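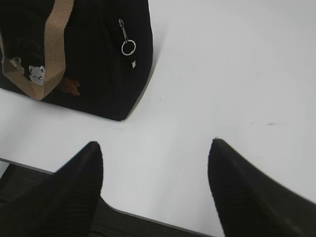 Home | Data | Docs | Changelog | Contact

# Loltlow Bags: a data card

Posted in October by the bench team at Niditz

## What this is

Loltlow Bags is a set of 382 recorded attempts at handling soft bags on a returns bench. We run returns for small sellers out of the Painemal building, and a big share of what comes back is fabric: totes, pouches, drawstring sacks, the odd backpack. Since spring one of our benches has had a robot arm on it, and this is the data we've been collecting while we teach it the job. We're really pleased to be able to share it!

If you've only worked with boxes and cans, bags are a treat. They slump. They open when you don't want them to, and a handle that stood up a minute ago is lying flat across the front. Every one of our bench people knows this in their fingers, and getting it into a policy has been the most interesting work we've had in years.

## What's in each episode

- `wrist/` video from the camera at the gripper
- `bench/` video from the fixed camera
- `joints.csv` arm positions and gripper opening
- `note.txt` one or two lines typed by the operator

The two views are time-aligned. Read the notes. They're short and badly spelled in places, and we left them alone on purpose, for example "strap folded under, went for the rim instead" or "too close to table edge, backed off."

## Tasks

- `lift_strap`: take a handle and raise the bag clear of the table
- `turn_face`: rotate the bag so the decorated side faces the bench camera
- `open_rim`: pull the front and back panels apart so a person can check inside
- `set_down`: put the bag down upright and let go 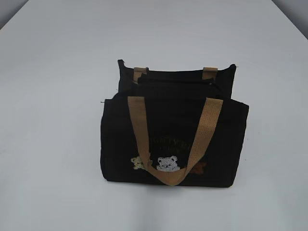 `open_rim` is the hard one. On black fabric the inside of the bag and the panel behind it are nearly the same shade, and depth gets patchy there. Of the full set, 146 episodes are `open_rim`, and we'd love to see what other people can do with them. Webbing handles are much easier to find, especially light ones on a dark bag, so expect `lift_strap` numbers to look better than they should if your test bags all have that contrast.

## How it was recorded

All episodes were teleoperated with Gravov, our in-house control software, by people who normally work the bench. Sessions were capped at 45 minutes with a real break after, and the operators set that cap themselves after trying longer ones. The table is white and the lighting is plain overhead light, left as it is for the regular shift. We didn't clean up shadows or scuffs in the footage.

## What changed for the people on the bench

We get asked about this more than about the data, so it goes in the card.

The inspection itself is still done by a person. Somebody has to decide whether a loose thread is a flaw or just a thread, and whether embroidery is worn or was always that faint. What the arm takes over is the lifting and turning, which used to leave people with sore wrists by mid-afternoon. The inspector now stands at the side with both hands free for the lining and the pockets.

It also made new work. Operating is a paid role with its own rate, and people rotate through it. Labels get argued over at the morning huddle, and a couple of the best task definitions came straight out of those arguments. `set_down` was one task until the bench crew pointed out that dropping a bag upright and placing it upright are different things, so there's a `placed` flag now.

Some things got worse for a while. The bench was slower all through the first weeks, and the arm's reach meant moving the label printer to a spot that everyone hated. It has since moved again.

## Known gaps

- Very few wet-look or shiny fabrics
- No bags with anything heavy inside
- 2 operators recorded a large part of `turn_face`, and their habits show (both like to come in from the right)
- Charms, zipper pulls and key rings aren't labeled separately

## Using it

Free for research and teaching. Please don't use the operator notes to rate or compare individual workers; operator IDs are scrambled for that reason. Bug reports and better splits are very welcome, and so are pictures of your own awkward bags. The next release should add drawstrings, if we can get the gripper pads to hold on to cord.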